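# Guest Rooms at Leltholm House: Frequently Asked Questions 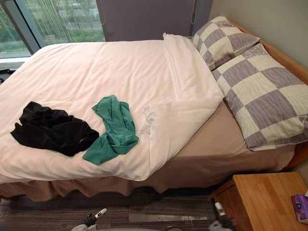
Leltholm House provides short-stay rooms for visiting staff and families of patients at Prelport Hospital. Bookings are handled by the accommodation office.

**Who may book a room?**
Rooms are open to relatives of current inpatients and to staff on temporary assignment. A ward manager must sign the request form.

**How long may a guest stay?**
The standard limit is 12 nights. Extensions are granted in writing by the accommodation manager, Esi Antwi.

**When are check-in and check-out?**
Check-in begins at 3 p.m. Rooms must be vacated by 10 a.m. on the day of departure. Late arrivals should collect their key from the hospital's main desk.

**Is bed linen provided?**
Yes. Sheets, pillowcases and towels are supplied and are changed every Monday. Guests who prefer to use their own bedding may do so.

**Can I do laundry on site?**
There are 2 washing machines on the ground floor. Detergent is not supplied. Personal clothing left in a room after departure is held for one month.

**Are children permitted?**
Children may stay with a parent or guardian. Cots should be requested when booking.

**What happens if I need to cancel?**
Notice given before noon on the previous day carries no charge. After that time, one night is payable.

**Whom do I contact about a repair?**
Please call extension 957. Urgent faults outside office hours are referred to the duty engineer.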